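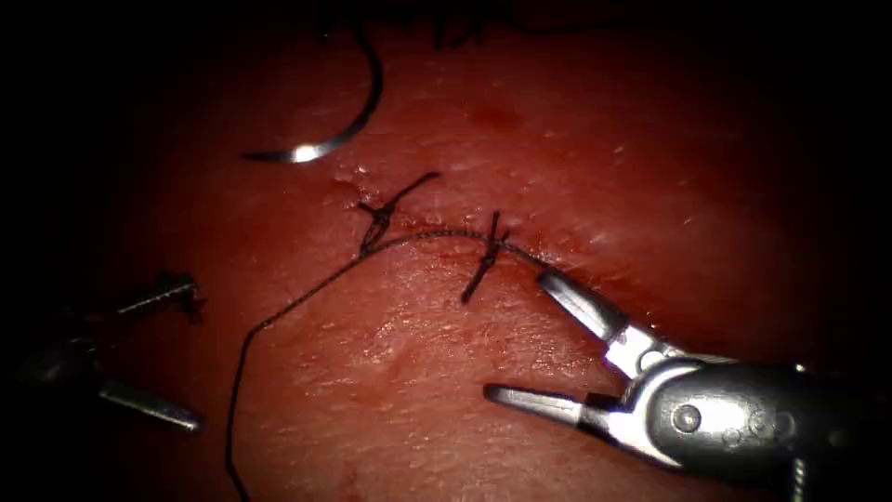 A comment on the November entry asks why we still log interrupted stitches one by one when a continuous closure would take up less of the page and less of the session. The commenter also wants to know if the knots are pulled down to the same tension every time, or only to where they look right.

Answer to the first: an interrupted closure can be read stitch by stitch. One bad knot can be cut out and redone without touching its neighbor, and the log line for it can be struck and rewritten. A running stitch gets one line for the whole wound and the line doesn't say much. Answer to the second: to where they look right. We have no tension gauge on the Chang bench. The rule is edges touching, no ridge. If the edges roll or the surface puckers beside the knot, the stitch is too tight and gets a T in the margin.

April 17, 2025. Session booked for 90 minutes. Black thread, curved needle, interrupted stitches, knots tied and tails cut before moving on. Log kept on the Dindeno sheet, old version, the one with the wide margin.

Notes on the incision first. Oblique cuts have been harder to log than straight horizontal ones. "Left" and "upper" stop meaning the same thing, and two people writing up one wound will number the stitches from opposite ends. From now on, number from the upper left end and write it at the top of the sheet. If the cut is level, number from the left.

Depth is the other problem. A cut that is thin and clean at one end and wide at the other wants different bites. Equal bites along the whole length leave the wide part gaping, and the usual reaction is to pull harder on the knot. Wrong fix. Take the bite further back from the edge in the wide part and leave the tension alone.

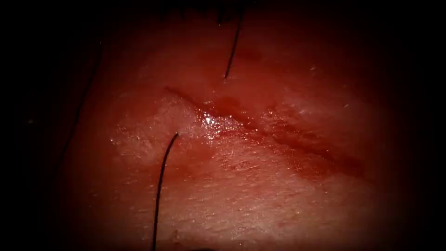
*Oblique incision with black suture thread on the surface. The cut is thin at its upper left and wider, less regular toward the lower right.*

Moisture: keep it up, but watch for standing fluid next to the line. Glare hides the edge of the cut, and the entry point gets judged from the reflection. Blot beside the wound, then look again. Don't wipe across it. Saline is the Ikolent 1,000 mL bottle, lower shelf, date of opening on the label.

Loose thread goes off to one side before the next bite. A strand lying near the line looks enough like a shadow in the groove to be worth moving. 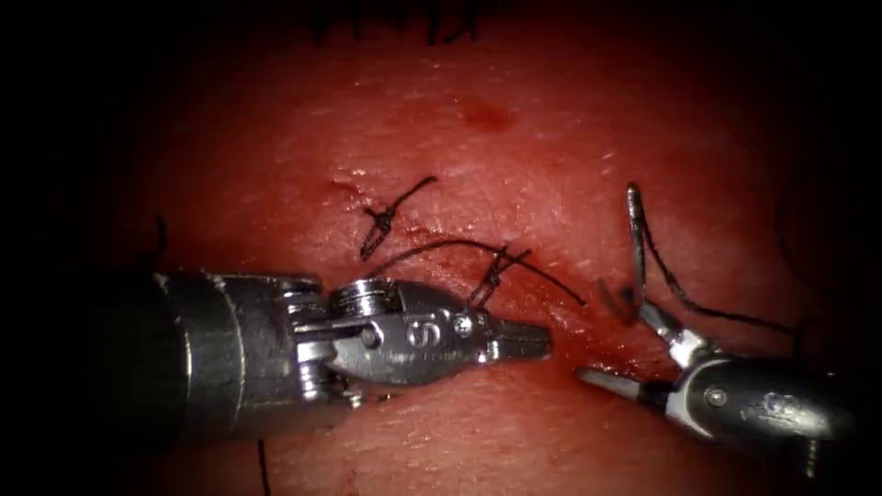
Trukham Skills Center - Wound Closure Group

Spacing. With two knots in, the third is the one that sets the pattern, and it should be placed by measuring back from the last knot along the line of the cut. Measuring straight across the surface gives a short gap on an oblique wound. The gap is small but it adds up by the far end.

Tails. Current practice is short, both sides, cut separately. Long tails get caught under the next throw. I have one earlier sheet where a tail was tied into the following knot and the whole thing had to come out. Tails cut too close are worse, as the last throw can work loose. No number for this yet. "Short" on the sheet means clear of the neighboring stitch.

Knot count in the log means finished knots only. A first throw with nothing over it is a zero. There was some disagreement about this after the last session and seven sheets had to be corrected, all in pencil.

Smear near the line: write down where it is and leave it. If it obscures the next entry point, blot. Otherwise it stays until the end and goes in the remarks column.

Working thread: check that it runs free before the needle goes in again. A long loose length on the surface will find the existing knot and loop around it. Draw it out along the cut, away from the tied stitches, then take the bite.

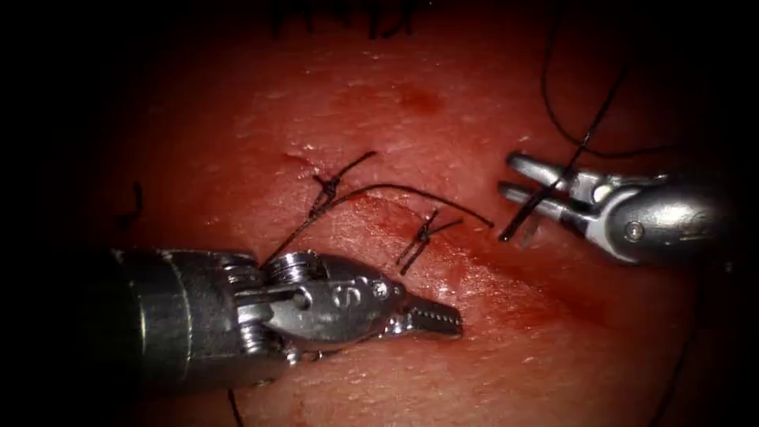
## To do

- Redraw the Dindeno sheet with a box for the numbering end.
- Agree on a figure for tail length, both sides.
- Open a second saline bottle and date it.
- Move the blotting squares to the Chang bench, left drawer.
- Repeat the oblique cut with wider bites in the wide part only, same thread.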